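Home > Furniture Care > Upholstery
Light gray tweed-look fabric: pilling, and a red tint from clothes left on it

Asked in November. Viewed 3,903 times. 3 answers, 1 hidden for low score

I have a Brurholm bench, padded top, light gray heathered cover. The cover is fixed, so machine washing is out. Two problems.

1. Pilling along the front edge where people sit down. Center is fine.
2. A faint pink area near one end, about the size of a hand. That end is where clothes get dropped after practice, often damp, often red. Plain water on a white cloth lifts a little color but it stops after a few passes.

The care tag says W and nothing else. I own a bottle of Fernov upholstery shampoo and a battery fabric shaver. Is the shampoo safe on a W fabric, and do I shave before or after cleaning?

Filletti

Answer 1 (score 40, accepted)

W means water-based cleaner is allowed. Check that the bottle says water-based and test it on the underside first.

Order of work:
Vacuum with the brush head.
Shave the pills, dry fabric only, lightest setting, no pressure. Tweed-look weaves have slubs that are part of the yarn. If a lump doesn't move when you brush it with a fingernail, leave it.
Vacuum again.
Mix shampoo to the label rate and apply foam only. Keep the liquid out of the padding.
Blot with white cotton. Do not rub.
Let it dry overnight with air moving across it.

For the pink area, repeat the foam and blot steps, up to four rounds with full drying between them. Dye transfer that is still releasing color into a cloth will usually keep going for a while. Do not use chlorine bleach. Do not use a steamer on it either, heat can set the dye.

Ans Van Acker

Comment: Underside test was OK. Two rounds so far, paler but still there. Filletti

Answer 2 (score 2)

just throw a blanket over it

Answer 3 (score 11)

Agree with the accepted answer on everything except shaving the whole top. Do the worn edge only. Heathered gray hides light pilling from standing height and every pass takes fiber off.

Mine is a similar gray and gets the same treatment from the household.

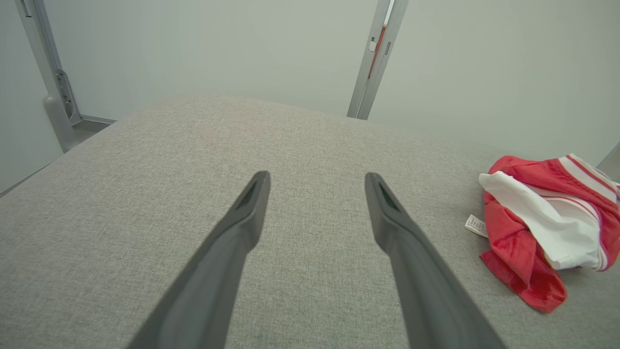

Red and white sportswear on the gray fabric, right side.

I put a hook on the wall and a washable cotton throw on that end. Damp synthetics go on the hook.

Shabalala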